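# Teleop demos in a simulated kitchen: the arm learned my hesitation along with the task. How do I record cleaner ones?

**Asked by Selina Hofstetter**, 12/01/2022

Hi all! First question on this board, so go easy on me. I'm a pastry chef by training and I got into this through an evening course, which means my code is held together with tape and I know just enough to be dangerous.

I'm doing sink-to-counter pick and place in a simulated kitchen. The job is: reach into the sink, pick up whichever thing I asked for, bring it out over the rim, put it on the countertop. I drive the arm by hand with a 3D mouse (a Wevard, the cheap one with the puck that wobbles) and the keyboard space bar opens and closes the gripper. Each time I finish one I save it as a demonstration, and then I train a plain behavior cloning policy on the pile overnight.

I've got 500 demos now. It took me most of a month of evenings and my wrist would like a word.

The policy kind of works? It goes to the right item most of the time. But then it *hovers*. It comes down over the sink, stops a little above the thing it wants, and sits there trembling for ages. Sometimes it goes down and grabs, sometimes it just stays until the episode times out. And I know exactly where it got that from, because I do it too. I come down, I stop, I squint at the screen to work out if I'm lined up, I nudge left, I nudge right, I take a sip of coffee, and then I commit.
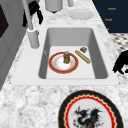 The bread is the worst for it. It lies at an angle, so I have to rotate the wrist before I go down, and I'm slow at rotating because the twist axis on my puck is sticky. The upright shaker thing on the plate I can do quickly, but half the time I clip it on the way in and have to start over. (I delete those. Should I be deleting those?)

So, my questions, sort of in a heap:

- Can I fix the pauses after the fact, or do I have to record everything again?
- Is it better to do one item over and over until I'm smooth at it, or mix them up?
- Would more demos just drown the hesitation out?

I'd love to hear how other people practice. I feel like I'm teaching someone to drive while I'm still on my learner's permit!

---

## Answer 1, from Urs Wieser (accepted)

You've diagnosed it correctly, which saves a lot of typing. The policy looks at one moment and asks what you did in that moment. Above the bread, lined up, gripper open, what you mostly did was nothing. So it does nothing. It's a good student!

You can fix a fair amount without recording again. Go through the saved actions and find stretches where the commanded motion is close to zero and the gripper command doesn't change. Drop those steps, or keep one in a few. Two warnings from having made a mess of this myself:

1. **Leave the steps around the gripper closing alone.** The fingers need time to actually close on the thing before you lift. If you trim that wait, the policy learns to yank upward with the fingers half shut and you've swapped one bug for a worse one. I protect a window before and after every gripper change and only trim outside of it.
2. **Replay the trimmed version in the simulator.** Dropping steps changes the timing, and the arm may have still been catching up with your last command during the pause. Some of your demos will fail on replay. Throw those out, or keep them untrimmed.

On my own set (drawers and cups, driven with the same kind of puck) I started with 1185 demos and 1055 of them survived the trim and replay. I was expecting to lose far more. The trained policy stopped dithering at the drawer handle, and that was the whole change, same network, same settings.

If it still freezes after that, have it predict a short run of actions at a time and carry out several before looking again. That gets it past the sticky spot. If you only ever predict one step, it can get caught in the same moment forever.

Would more demos help? If they have the same pauses in them, no. You'd be giving it a bigger pile of waiting.

For the recording itself, what helped me most:

- Turn up the rotation gain and turn down the translation gain when you're low over the object. I have mine on a key.
- Add a second camera view looking along the gripper. Most of my squinting was really not being able to judge depth from one angle.
- Rotate on the way over. By the time you're above the bread the wrist should already be turned. It feels like patting your head and rubbing your stomach for an evening and then it doesn't.
- Clean the puck. Seriously, the sticky twist axis on mine was crumbs.

As for the ones where you clip the shaker: delete the ones where it ends in failure. But if you knock it a bit, recover, and still get it out, **keep it**. Those are the only demos where the policy gets to see what to do when things have gone slightly wrong. I used to delete every ugly one and ended up with an arm that was graceful until the first bump and then totally lost.

> **Selina Hofstetter:** oh no, I've deleted so many recoveries. Trimming script is running right now. And it WAS crumbs. I'm a pastry chef, I have no excuse.

> **Urs Wieser:** Ha. Save the failures in a separate folder from now on too, costs you nothing but disk.

> **Haruna Katayama:** Seconding the protected window. Mine was too short and the arm kept lifting off without the cup.

---

## Answer 2, from Jean Shearer

I'd go at this from the other end and change what you're recording *with*. I fought a 3D mouse for a whole winter and then in April I switched to a hand-held controller (the Fondix one, which I bought used) and the pauses mostly went away on their own. You just hold your hand the way you want the gripper to be. Rotating for something long and diagonal like a loaf is a turn of the wrist and you don't think about it.

The downside is that your hand shakes and the puck doesn't, so you'll want a bit of smoothing. Not too much or it feels like stirring cement. Also put in a clutch button, so you can let go of the arm, move your hand back to somewhere comfortable and pick it up again. I didn't have one at first and I'd end up with my elbow over my head.

On mixing items: mix them, but only after a warm-up. I do 3 throwaway runs per item before I save anything. My first few of the night are always terrible, and if I save them they're in there for good. And I stop when I get tired, because tired demos look just like your hovering ones. An hour is plenty for me — after that I get sloppy and start blaming the physics.

I can't speak to the trimming, never tried it. Seems like a lot of surgery compared to recording a fresh batch, but I type slowly.

> **Selina Hofstetter:** Throwaway runs is such a good idea, thank you! I always save from the very first one. Do you keep the arm's start position the same every time?

> **Jean Shearer:** I jiggle it a little. Same neighborhood, never exactly the same spot.

---

## Answer 3, from Svenja Kuster

have you tried just lowering the episode timeout? mine hovered too and when I made the timeout shorter the average episode time went way down

> **Urs Wieser:** That shortens the episodes but doesn't get the bread out of the sink, I'm afraid. The success rate will probably drop.

> **Svenja Kuster:** ok yes mine did drop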